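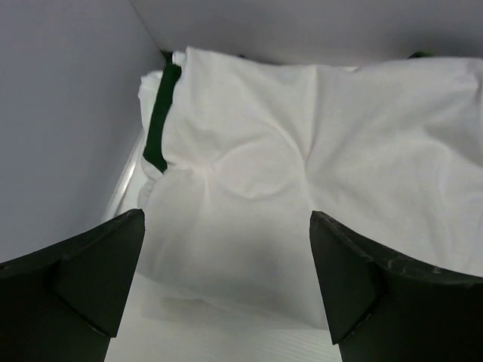 Practical Robotics, Part B
Handout 4: Folding with two arms
Notes by Rattana Panyasiri

Welcome to my favourite fortnight of the course! Up to now everything you've picked up has been polite. Blocks stay the shape they were when you let go of them. Cloth doesn't, and that is why we do it: one shirt can lie on a table in more ways than you could list in a lifetime, and your program has to cope with whichever one it gets.

What we mean by "state"

For a block, state is a position and an angle, and you can write it on the back of your hand. For cloth, we'd need the position of every bit of the fabric, including the bits hidden under other bits. We can't measure that, so we cheat (cheerfully). Pick a handful of features that matter for the next move and ignore the rest. Good ones to start with:

Corners and hems, if any are showing
The highest ridge in a heap
Edges where the colour changes, such as a trim against a plain body
Where the cloth meets the table or hangs over something

A wrist view is lovely for ridges and creases and hopeless for the overall outline. The fixed view is the other way round. Teams that use only one of them usually regret it by the second session.

Grasping

A pinch from above on a ridge nearly always catches something. The trouble is how much it catches. Close on a tall fold and you may have 2 layers, or 3, or the next garment as well. Jakab's old trick still works: grip, lift a little, pause, look again. If the bit hanging down is wider than you expected, put it back and try a hand's width along.

Please go in with the fingertips only. Pushing the fingers deep into a heap feels safer and gives you a wad of fabric that can't be folded.

Two arms together

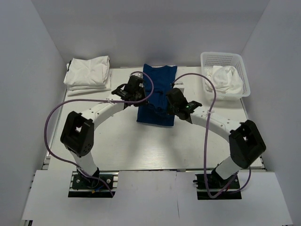
Most of you will want to write one program for the left arm and a copy for the right. Try it, by all means, and watch what happens when both want the middle of the table. Close to the centre line the grippers need to know about each other, so we use a simple rule called the handshake. One arm leads and the other waits for a "holding" message before it moves. For the final fold they go together, at the same speed, with the cloth kept just short of taut.

Think about the cables too. A path that looks fine for the fingers can drag a loop across work you've already done. Run every new path slowly with no cloth on the table first.

Levente Gál has put his timing sheets from Volline in the shared folder. Do read them, they're great. His slow folds come out neater than his quick ones up to a point, and then going slower makes no difference at all. See if you can find that point for your own set-up.

For Tuesday

Each team does 30 folds, dark cloth or white, your choice, but stick with it. Log every attempt, including the awful ones. For each, write down where you grasped, how many layers you think you had, and whether the pile was fit to stack afterwards. Team Hodier and Team Tisora share the afternoon slot, so agree between you who goes first.

Bring your logs on paper or on a laptop. We'll put all the failures up on the board and sort them by cause, and I can't wait to see them.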